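Cevach 2 planner moves grasp checks ahead of path search

Uvow has released version 2 of Cevach, its motion planning package for single-arm manipulators working on household surfaces. The main change is the order of operations. Earlier builds searched for a collision-free path first and tested the grasp at the end of it. The new build scores candidate grasps against the current scene model, discards those the wrist cannot reach, and only then hands the remainder to the path search.

According to the release notes, the old order wasted most of its time on cluttered counters, where a path to the object often existed but left the gripper no room to turn. On the developer's internal kitchen set of 3,953 planning queries, median time to a first valid plan fell from 553 milliseconds to 138. Success rates are reported as unchanged on open surfaces. Results for shelves and drawers are not included.

The collision model has also been revised. Cables attached to the wrist are now represented as a chain of capsules whose shape is updated from joint angles. In the previous version they were covered by one fixed cylinder, a conservative choice that ruled out many low approaches over plates and boards. Users who prefer the older behavior can restore it with a flag in the arm configuration file. 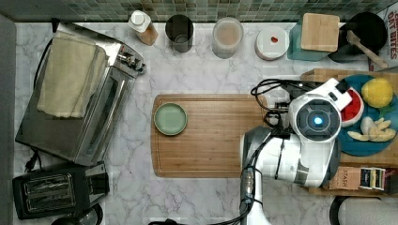

A robot arm over a kitchen counter, with a cutting board, a plate of fruit and tea bags within the work area.

Perception input is handled through Solosance, the open scene format that Cevach has read since its first release. Version 2 accepts partial object meshes and pads the unseen side by a margin set per object class. Transparent and dark containers are still a weak point. Depth returns on them are sparse, and the notes recommend a larger margin or a manually supplied model until the segmentation module is replaced. Soft items such as towels are treated as static obstacles and are not offered as grasp targets.

Existing task scripts should run without edits, with one exception. The call that returned a single grasp pose now returns a ranked list, and scripts that read the pose directly will fail at load time. A conversion tool is included in the package. Saved scene files do not need to be regenerated.

Chávez, the companion simulator, was updated at the same time to draw the cable chain and to log each rejected grasp with the reason for rejection. The log is off by default, as it slows long batch runs.

Both packages are available for download now. A maintenance update covering drawer and shelf queries is planned for June.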